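Navy work jacket losing dye on to bedding – how do I set it?

Posted in Home & Laundry > Fabric care
4th March 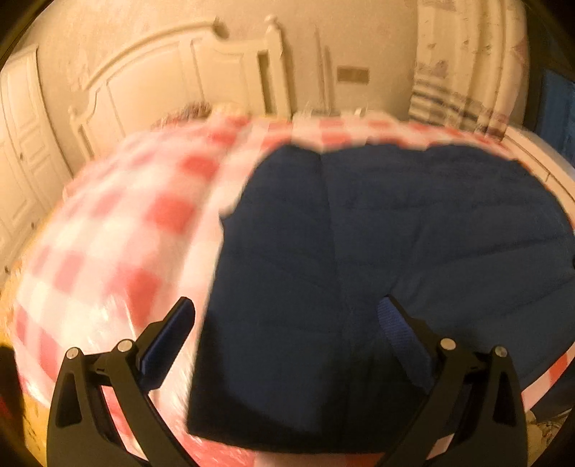 Navy garment on the gingham bedspread

I have a heavy cotton work jacket, navy, bought second-hand from a shop in Skesgate. There is no care label left in it, only the stub where one was cut out. I have washed it twice at 40 degrees, on its own, and the rinse water came out blue both times. I also get blue on my cuffs and neck if I wear it over a light shirt.

The bedspread is red, pink and white check and I would like the white to stay white. I lay things out on the bed to fold them, so a garment that rubs off is a nuisance.

What I want to know:

Does salt or vinegar fix the dye? Half of what I read says yes, the other half says it is an old wives' tale.

Is there a product that does work on cotton when you don't know which dye was used?

If there is already a faint blue mark on the white part of a cotton check, can it be taken out without stripping the red?

Water here is hard, if that matters. The machine is a front loader with a separate extra rinse setting. I don't own a tumble dryer.

skesgate_tenant

Jurić
Member, Fabric care

Salt and vinegar will not fix it. Salt is used in the dye bath to push dye out of the water and on to the fibre while the cloth is being dyed. Once the garment is finished it has no further job to do. Vinegar matters for acid dyes, and those are for wool, silk and nylon. On cotton it does nothing for the colour.

You have two separate faults and it helps to test for each.

Bleeding is dye coming off in water. Put a cupful of warm water in a white bowl, dip an inside seam for 4 minutes, and look at the water. Change the water and repeat. If the second bowl is much paler than the first, you have loose dye left over from manufacture and it will wash out. If both bowls look the same, the dye is poorly bonded and will carry on coming out.

Crocking is dye coming off by rubbing. Take a piece of dry white cotton, rub the outside of the sleeve twenty times with firm pressure, and look at the cotton. Then do it again with the cotton damp. Indigo and sulphur dyes nearly always mark in this test, especially when damp. Both are common on navy workwear.

If the bowl test says loose dye, wash the jacket alone at 40 with the extra rinse on, and keep going until the rinse runs clear. Three or four washes is normal for heavy cloth. Use a liquid for colours. Powders sold for whites usually contain bleach.

If the bowl test says poor bonding, use a cationic dye fixative. It is sold by craft dye suppliers under several names. It works best on direct dyes, does a fair job on leftover reactive dye, and does very little for indigo. Follow the dose on the bottle, which will be given by dry weight of cloth, so put the jacket on the kitchen scales first. Too much makes the cloth feel stiff and can shift the shade.

A fixative will not cure crocking. For that the only treatment is wear and washing.

On the mark: deal with it before it has been ironed or tumble dried. Soak the whole piece, not the spot, in cool water with a colour run remover that says it is safe for coloured cotton. Test a hem first. Red is often the least stable colour in a check, so look at the hem test wet and again once it is dry. Do not use chlorine bleach on any part of it.

flidstead_mangle

My mum always did a handful of salt in the sink and her navy things never ran, so I don't think it can be completely useless. Cold wash, inside out, hang it in the shade. Also those colour catcher sheets are good.

Ara
Moderator

Jurić has covered most of this. A few additions.

Hard water is relevant in one respect. Detergent is less effective in it, so loose dye is held in the wash water less well and more of it settles back on the cloth. Dose for hard water as given on the pack. A half dose is false economy here.

Colour catcher sheets pick up dye that is already in the water. They protect other items in the drum, up to a point. They do not treat the jacket, and a clean sheet does not prove that it has stopped rubbing off when dry.

Spin speed: there is a case for keeping it low on heavy cotton that bleeds. Dye concentrates along hard creases and leaves lines – once there, they are difficult to shift. Take the jacket out as soon as the cycle ends and do not leave it balled up in the drum.

Until the damp rub test comes up clean, put an old sheet down before you fold anything on the bed.

I have moved this from General to Fabric care. There is a longer thread on sulphur dyes pinned from last June, which includes a table of fixatives by dye type.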